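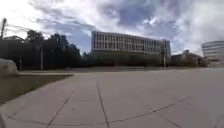 Thirteen inches and the ferry stopped

I got back to the apartment on 5th January with one boot lace missing and a bag of oranges I had carried for two days. A few people have asked how the trip went, so I'm writing it down once and sending everyone the link.

The plan was simple. Orla Madigan rents a house in Furnon every winter, and this year she had a spare room between Christmas and New Year. Furnon is a small harbor town at the end of a long road, and you can get to it by that road or by the ferry from Foley. I took the ferry because I don't like driving on ice. It takes 32 minutes when it runs.

The forecast when I left said flurries. By the time I had put my bag upstairs the forecast said four to six inches, and by supper it said something else again. We got 13 inches overnight. The wind came off the water and pushed most of it up against the west side of every building in town. Orla's front door faces west. We went in and out through the kitchen for the rest of the week.

The ferry company put a notice on its site saying service was suspended until further notice. The road was closed at the hill. That left us with what was in the house, which was plenty of pasta, half a ham, coffee, and one can of evaporated milk with a dent in it.

The bakery

What I want to write about mostly is the bakery, because it never closed. It is called Undance, and I asked Fionnuala Mac Mathúna, who owns it, where the name came from. She said it was on the sign when she bought the place and a new sign cost more than she wanted to pay.

She lives above the shop, so getting to work was a matter of stairs. Her two bakers live across the harbor. One of them, Colm Hayes, walked over on snowshoes the first morning. He left home at 2 and usually doesn't have to leave until 3:30. The other one couldn't get out of her driveway and stayed put.

I went down there a little after eight. Somebody had dug a path one person wide from the street to the door, and when you met someone coming the other way, one of you had to step backward. There was soda bread, a white loaf, and a tray of rolls. No pastries. The butter delivery was on the wrong side of the hill and Fionnuala was saving what she had.

She had written "two loaves per house" on a paper bag and taped it to the register. A man ahead of me asked if he could take three, since he was picking up for his neighbor. She said that was two houses, so he could have four. He took three.

I bought a white loaf and rolls. The rolls were still warm when I got back to the kitchen, and Orla and I ate four of them standing up.

The power

We lost power the second night, at dinner. I had been expecting it, because the lights had dipped a few times in the afternoon. Orla has a wood stove in the front room and we moved two mattresses down there. I slept badly. The stove needs feeding every few hours and I am the kind of person who wakes up to check on something that is fine.

The bakery ovens run on gas, but the mixer doesn't. Colm Hayes mixed by hand that morning with Áine Hegarty, who teaches at the school and had come down to ask if they needed help. I talked to her later in the week and she said her forearms hurt so much she couldn't open a jar. They made about half the usual amount of bread and it was gone before nine. I missed it.

(I know there is another Colm in this story. Colm Gallagher drives the plow. People in Furnon call them Bread Colm and Plow Colm, and I'm going to do that from here on.)

Plow Colm got the main street open by noon, and then the bank by the library slid back into it and he did it again. He has one plow for the whole town and it is older than I am. When he stopped outside the bakery, Fionnuala went out with a thermos and a bag and handed them up through the window of the cab. He ate in the cab with the engine going, then went up toward the hill.

Power came back in the evening. Every light in Orla's house turned on, including one in the hall closet that neither of us had known was on.

The town book

With nothing much to do, I spent an afternoon reading the local history that Orla's landlord leaves on the shelf. It has a chapter on winters. The earliest one it mentions is 1757, when the harbor froze and people walked across it to church. The writer doesn't say how he knows. There is a longer part about a storm in one December when a train was stuck for days, and the passengers were put up in people's houses. One of them stayed and married the postmaster's daughter.

I read some of this out loud to Orla while she was doing a crossword. She asked me to stop after the train.

Getting home

The road opened before the ferry did, which didn't help me because my car was in Foley. I stayed longer than I'd planned. I had already told work, and my manager at Semum wrote back "ok stay warm," so that was easy.

When the first boat was announced, people lined up early. A lot of them had bread with them. I had the oranges, which Orla had bought for a cake we never made, and she didn't want to look at them anymore. The crossing was rough for the first part and then it settled down. My car was buried up to the mirrors in the lot, and I had left the shovel in the trunk, so I dug down to the trunk with a baking sheet I borrowed from the ticket office. I don't know why the ticket office has a baking sheet.

It took me a while. That's where the boot lace went, too. It snapped when I was pulling my foot out of a drift, and I tied the boot up with a strip torn off a grocery bag and drove home like that.

A few practical things, for anyone going up there in winter:

The ferry posts changes on its site before it answers the phone. Check the site.

Undance opens at seven and takes cash only when the power is out. There is no ATM open in town at that hour.

Bring your own flashlight. Orla's had batteries from some other decade in it.

Keep the shovel inside with you.

I called the bakery this morning to ask how the soda bread is made. Fionnuala said she'd tell me most of it. She uses more buttermilk than I would have guessed, and she bakes it hotter than the recipe I have. I'm going to try it this weekend and I'll post it if it works. Orla is up there until the end of the month and says the front door is still blocked.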